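Home Guides Cells Cables Parts Contact
3 min read

Dressing the cables on a two-arm wire sorting cell

The Hikitz setup sheet says you can clip the cables once and forget them. I don't believe it. Our cell at Graneck sorts scrap wire by color into bins, and most stops I've traced came back to the arm cables, whatever the error log claimed.

Start with power off. Check the bolts on both mounting brackets before you touch a cable, or you'll be tuning slack on an arm that has shifted on its rail.

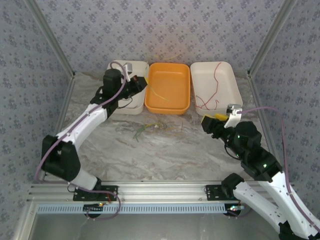

Next, move each arm by hand to its farthest bin and hold it there. You want a loose arch over the wrist at full reach. If the cable pulls straight, open the nearest clip and feed some through from the base. Cekmont sells a spring kit for this -- I tried it for 2 months and took it off.

Then fold the arm back toward the rail. Watch the elbow. Slack that looked fine at full reach can bow out and rub the wall.
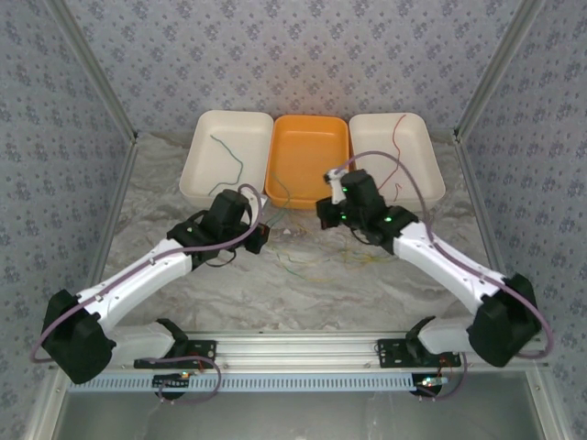
Do the same on the other arm. Don't copy clip positions across, even if the Quintana manual calls the arms identical. Ours ended up 7 mm apart.

Power up and run 57 picks at low speed with the tangled stuff, not nice straight pieces. Vendors love straight pieces. Stop if a loop snags a bin rim, and redo that clip before you raise the speed.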